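About Us

Hi! I'm Amancay Cabral, and I started Javden in a spare bedroom with a secondhand computer and a folding table that's still in our kitchen. We make examples for robots to learn from. That's the short version, and it's what I tell my aunt at weddings. If you've got a few minutes, here's the longer one.

A robot that's going to help out in a house has to see how things are done, over and over, in a lot of different rooms. It needs to watch a drawer being opened from the left side, and from the right, and with a chair in the way. Somebody has to make all those examples, and that's us (we love it, which I realize is a strange thing to love!).

Most of our work happens in simulation. One of our operators puts on a headset, picks up the controllers, and drives a two-armed robot through a made-up home. Reach, grab, carry, set down, let go. We save the whole run — what the robot saw, where its arms were, what the operator did — and then a second person watches it back and decides if it's worth keeping. Plenty of runs aren't. A sloppy example teaches a sloppy habit, so we throw those out without much of a fight.

We started with 4 people and one house. The house was called Obi, after nothing in particular, and it had a kitchen where every cabinet opened the same way. I was so proud of that kitchen. Our first client, Skoron, very politely asked if we had any others. These days we have more than 900 room layouts, and the one we use for training new operators is Hamen, a big, bright place with a few awkward corners. Everybody who joins does 100 practice runs in there before their work goes into a delivery. It sounds like a lot, and by the second week people have opinions about the furniture.

We fuss over the rooms. We move the lights, swap the floors, hang things on the walls, and leave stuff sitting where it would be a bit of a pain to get to. Doorways get extra attention from us. Going from one room to the next changes the light and the floor all at once, and a system that has only practiced in the middle of a tidy room tends to get lost right there.
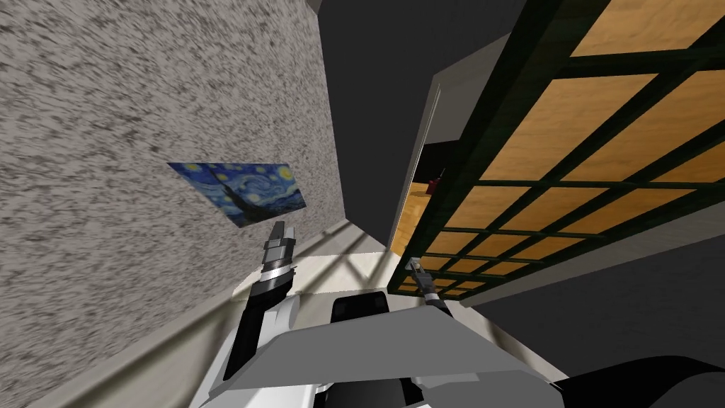
It took me a while to be okay with the odd angles. Early on I wanted every run to look nice, level and centered like a home tour, and our reviewers talked me out of it. A robot leans and turns and gets its own arms in the way, so its examples should have all that in them too.

We're still small, and we like it that way. Operators work in 2-hour blocks with a proper break in between, and they can flag any task they think is badly written. They do, often, and the task list is much better for it. In March we moved into a bigger office, so now the headsets have their own shelf and the folding table has its own wall.

If you're building something that needs good examples, or you think you'd enjoy making them, drop us a line through the contact page. I read those messages myself, usually with my first coffee.

— Amancay

Page last updated Monday, July 22, 2024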